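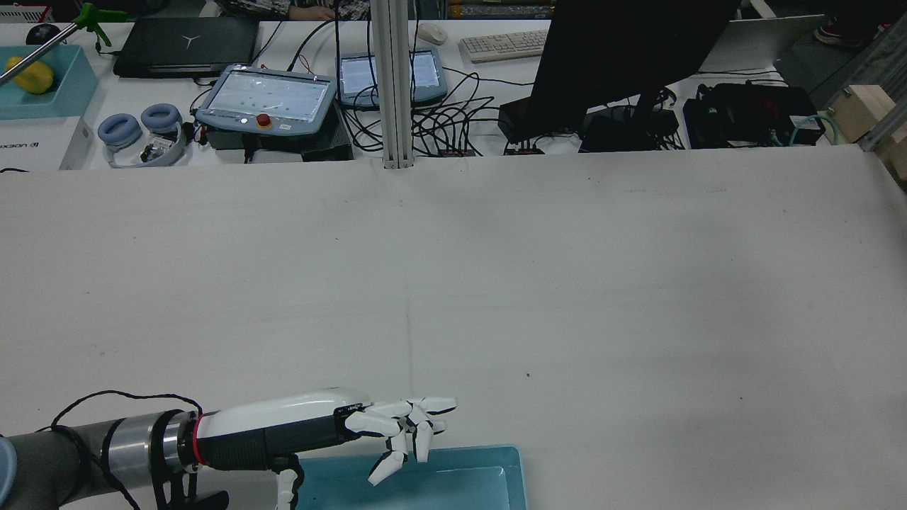
4. Setting up the Kirport label printer at your packing table

This section is for the person who will use the printer every day. Please read it one time to the end before you start. You need 12 minutes if the computer is already on the network, and more if it is not.

4.1 What you must have ready

The printer with its power adapter and the short USB cable.
One roll of labels, type 3022. Other rolls with the same width can also be used, but see the note in 4.3.
The cleaning card from the flat envelope.
The password for the Agyeman order program. If you do not have it, ask the person who manages the accounts in your company.

4.2 Choosing the place and connecting the power

1. Put the printer on a flat table, with the label exit to the side where you stand. Leave one hand width of free space behind it for the cables.

2. Do not put it under a window. Strong sun makes the thermal labels gray, also when they are still on the roll.

3. Check that the switch on the back is at 0.

4. Connect the adapter to the printer first, then to the wall.

5. Turn the switch to 1. The light on the front becomes orange, and after some seconds green.

Caution: Use only the adapter from the box. The plug of the adapter from the older Kirport scale fits also in the printer, but the voltage is different and it will damage the board.

6. Do not connect the USB cable yet. If it is connected too early, Windows chooses its own driver and the labels come out in the wrong size. Then you must remove the driver by hand (see 4.6).

4.3 Loading the roll

1. Push both gray buttons at the same time and lift the cover until it stays open.

2. Move the two roll holders apart. They move together, so it is enough to pull one.

3. Put the roll between them. The labels must come from the bottom of the roll, with the printing side up.

4. Pull the paper over the black roller until one full label is outside.

5. Close the cover. You must hear a click on the left and on the right. One click is not closed!

6. Press the feed button once. The printer moves the paper and stops at the next gap.

Note: If you use a roll that is not type 3022, hold the feed button until the light blinks 2 times, and then let it go. The printer pushes out a few labels and measures the gap again. Keep these labels – they are blank and you can use them for handwriting.

4.4 Installing the driver

1. Open the order program and go to Settings, then Devices, then Add printer.

2. Choose Kirport from the list and click Install. The program asks for the password.

3. When you see the message "Connect the printer now", put in the USB cable.

4. Wait for the green check mark. On a slow computer this can take some minutes. Please do not click Install a second time.

5. Give the printer a name. If you have more than one packing table, use the table name, so that everybody sees in the list where the label will come out.

4.5 Printing the first label

1. In Devices, click Test label. The label has a border line on all four sides and a barcode in the middle.

2. Look at the border. If one side is missing, open Adjust and move the picture in small steps to the other direction. Print again after each step.

3. Scan the barcode with your hand scanner. The screen must show TEST OK.

4. If the barcode is not read, increase Darkness by one and try again. Very high darkness is not better: the lines become thick and the print head gets old faster.

4.6 When something is wrong

Red light, no sound: The cover is open on one side. See 4.3, step 5.

Red light and three beeps: The roll is finished, or the paper is not over the roller.

Message "Error 101": The computer has lost the printer. Take out the USB cable, count to ten and put it back in the same port. When the message comes back, use a different port, but not a USB hub.

Label is very small in one corner: Wrong driver. Take out the cable, delete the printer in Windows, restart the computer and begin again from 4.4.

White line through the print: The print head is dirty. Turn the printer off, wait until the head is cold, and pull the cleaning card slowly through, in the direction of the paper.

Caution: Never use a knife to remove a label that sticks on the roller. Open the cover, turn the roller with your finger and pull the label off from the corner.

Questions about this section go to Nana Atinga at the Nitthorpe office. Please write the serial number in the message. It is on the bottom of the printer, under the barcode.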